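Search reviews: type a keyword and press enter

Wiegand 59 bench-height fridge: two months beside a desk

Last updated April 4, 2022

The Wiegand 59 is a small single-door refrigerator sold for offices, studios and granny flats. The model number refers to its nominal capacity in litres. It has a compressor, a reversible door, a manual-defrost ice box and a mechanical thermostat with a dial marked from one to seven. I paid full retail for it through Panesura and have no arrangement with either company.

My requirements were narrow. The unit had to hold drinks and lunches for two people, run quietly enough for phone calls a desk's width away, and keep milk below five degrees through an afternoon with the western blinds up. Finish and colour were not considered.

Installation took less than an hour, excluding the standing time the manual asks for after transport. The rear feet are fixed and the front feet adjust, so a floor that falls away at the back needs packing. Mine does. Two offcuts of rubber mat solved it. The door reversal kit is supplied, but the lower hinge screws are soft and one of them burred under an ordinary Phillips driver. Use a new bit.

Temperature was logged with a Clalell probe in a glass of water on the middle shelf. On dial position three, the water settled at four degrees and drifted by less than one degree either way with the door closed. Position five froze lettuce against the back wall. Recovery after a full load of room-temperature bottles was slow – most of a working day – and anyone who restocks at lunch should expect warm drinks until the evening.

Bottled tea, and a desk with a grey fridge next to it.

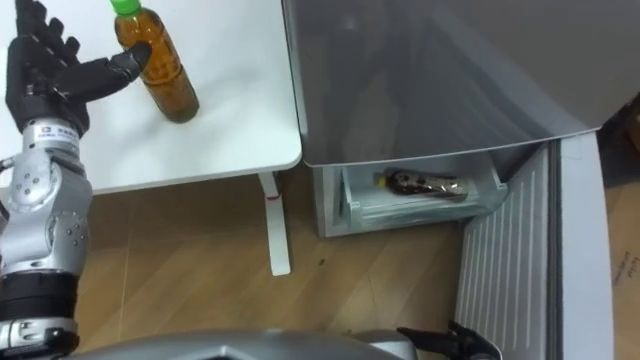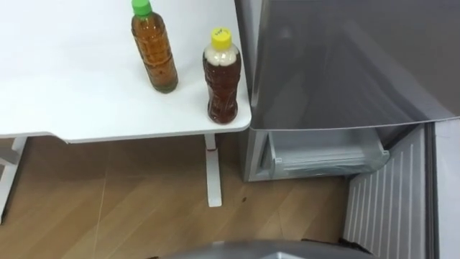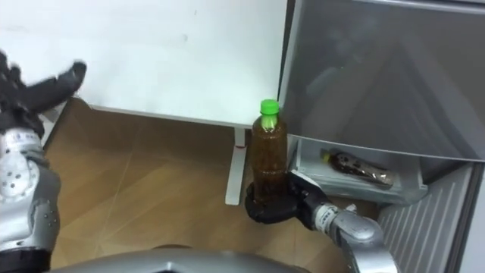
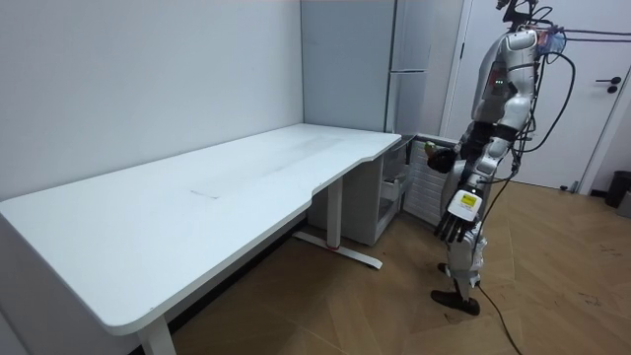 Bottle storage is the weakest part of the design. The door rack accepts standard 600 mL bottles, but the retaining bar sits too low, and a tall narrow bottle leans forward whenever the door is opened briskly. Square-shouldered bottles behave better. The upper door shelf is too shallow for anything except cans and condiments. Orkcombe sells a clip-in bar for the previous model which fits this one after light filing.

Noise is acceptable. The compressor has a low hum that disappears under normal conversation, and the start-up click is audible but not sharp. The first unit I received had a rattle from the condenser at the rear, traced to a loose saddle clip. Bending the clip back fixed it permanently.

Energy use could not be measured to a standard I would defend. The plug-in meter I own rounds badly at low loads, so I have left the figures out.

The ice box needs defrosting more often than the manual suggests. In humid weather there was a centimetre of frost on the roof of the compartment inside three weeks. There is no drain channel, so meltwater collects on the top shelf and then on the floor if the tray has been left out. Keep a towel under the door.

The seal is good along the hinge side and slightly loose at the upper corner of the handle side. A strip of paper pulled through there with little resistance. Warming the gasket with a hair dryer and leaving the door shut overnight improved it.

Recommended for drinks and short-term food storage, at dial position three, on a level floor. Not recommended for frozen goods of any kind.

Comments

Liudmyla Hutsuliak
Same burred hinge screw on mine. I replaced both with stainless ones from the hardware shop, same thread. Did you find the dial shifts when you wipe the interior? Mine goes from three to four with very little pressure.

Daryna Tkachuk
We have the older model and the door bar is no better. How much filing did the Orkcombe part need? I don't want to go through the clip.

Author reply
Daryna – only the inner lip on each side, a few strokes with a fine file. Liudmyla – yes, it moves easily. I put a paint mark on the dial.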